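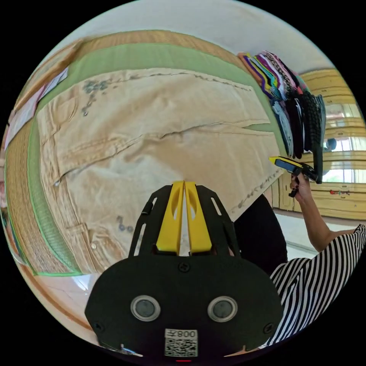
Ticket: wardrobe door will not stay shut, creases in stored trousers
Opened: Mon 29 August
Product: Wallero wardrobe, mirrored doors
Reported by: Natanael Honorato
Status: Open, waiting on part

Reported problem

The right-hand mirror door of the wardrobe in the tatami room swings open on its own after closing. The owner also reports a hard crease across the legs of folded trousers when they come out of the wardrobe, and asks whether the two problems are related.

Initial checks

Cabinet checked with a level, front to back and side to side. It leans forward slightly on the right. The tatami has compressed under the front foot on that side. The foot was backed out two turns and the lean is gone. The door still drifts open, but more slowly.

Upper hinge: screws tight. Lower hinge: one screw turning freely in its hole. Removed, hole filled, screw refitted. No change in the drift.

Catch: the spring plate is bent inward and does not hold the door. The owner believes this dates from February, when the wardrobe was moved from the Cloverthorpe address with the doors still fitted. Griffiths lists the catch as a separate part. Ordered, quoted at 14 days.

Load

Everything on the right side was taken out before the door was adjusted. The owner had been folding garments over one another on a single rail, knits on top of cotton, with trousers at the bottom of the stack. At its thickest the stack measured nearly 40 cm front to back and was pressing on the inside of the door. With the rail cleared, the door stayed closed for the rest of the visit, bent catch included.

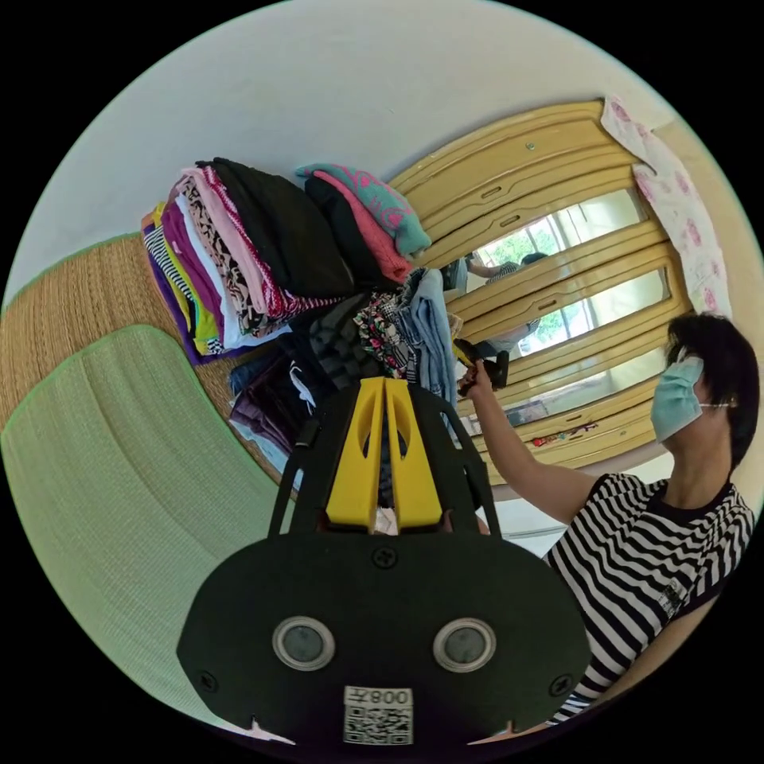
Wardrobe with panelled doors and mirror panels. Small knob near the top, slot-shaped handles along the door edges.

Trousers

Beige pair laid flat on the green mat for inspection. Long crease across the middle of the legs, smaller ones elsewhere. No marks found on the grey embroidery. The crease is in line with the fold used on the rail – this is a storage fault and has nothing to do with the hinge.

Advised: press from the inside with a cloth over the embroidered areas, low heat. Do not iron directly on the stitching. Hang by the waistband afterward.

Actions

1. Front foot leveled. Done.
2. Lower hinge screw refitted. Done.
3. Replacement catch. Ordered through Jodmont, not yet received.
4. Garments to be sorted before going back on the rail. Knits to the drawer. Owner to do.
5. Recheck level after the cabinet has been reloaded, as the mat may settle again.

Note added by N. Honorato

Knits moved. Door holds with half the clothes back in. Will leave the rest out until the catch arrives. Please keep the ticket open.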